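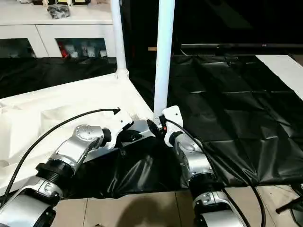

About Sunilis

Sunilis is a podcast. Also a newsletter, when we remember. We talk about reality dating shows, celebrity breakups, wedding stuff, prom stuff, bad movies on planes and whatever got brought up in the group chat that week. New episode every Sunday night, usually by 9, sometimes closer to midnight if the edit is a mess.

We started in a spare bedroom in Garstead with 2 mics and a comforter over the window. First episode was a recap of a show that got cancelled the week after. Still up, please don't start there. Start with the bridesmaid one, everybody likes the bridesmaid one.

As of this month there are 461 episodes. That includes bonus episodes and the one that's just an apology for the audio on the one before it.

What we do every week

Main show. An hour-ish, two hosts, sometimes a guest. Guests are mostly people who were on TV for a bit and are happy to talk about it. We don't send questions ahead of time. We will cut anything you ask us to cut, no argument, just tell us before Saturday.

Ramble. No topic. Shorter. People either skip it or it's the only one they listen to.

Mailbag. You write in, we read it, we give advice we're not qualified to give. In-laws, plus ones, roommates who eat your leftovers. Names always changed.

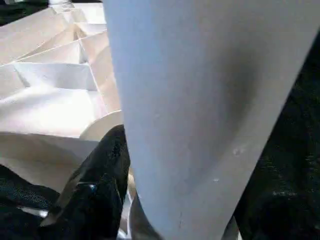 Leltatley wrote in to say the mailbag is the only reason they stay subscribed, and that we were dead wrong about the cash bar. Read it on air. Still think we were right about the cash bar, but the vote went 3,795 against us so ok, fine, we hear you.

The newsletter is free. Goes out after the episode with links to everything we mentioned, plus recipes if somebody brought snacks. Unsubscribe link is at the bottom, it works now, sorry to everyone who wrote about that in August.

Live shows: we do them when a room will have us. Last one was at the Rusnák in Garstead, upstairs. Four hours door to door including the costume contest. We'd do it again. Bigger stage next time, and a second bathroom hopefuly.
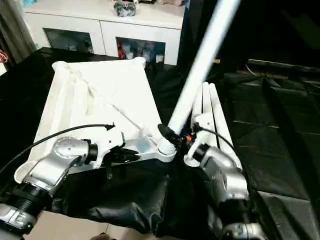 Page last updated: August

Ads. We read them ourselves and we only take stuff we'd use. No diet teas, no crypto, don't ask. If you have a small business and want a spot, rates are on the contact page.

Spoilers: assume yes. We record the morning after the finale airs so if your behind, pause us and come back. We do try to yell a warning first.

Transcripts are up for the last season, older ones coming slowly. If you need one for a particular episode, email and we'll bump it to the front of teh line. 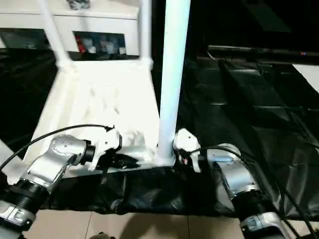
CONTACT + PRESS

Best way is the form. DMs get lost. Guest pitches, put GUEST in the subject line. Mailbag letters, put MAILBAG, and tell us if there's a detail you want left out.

Logo and cover art are on the press page, use them however, just don't stretch the logo. We answer most things within a week, slower during finale season.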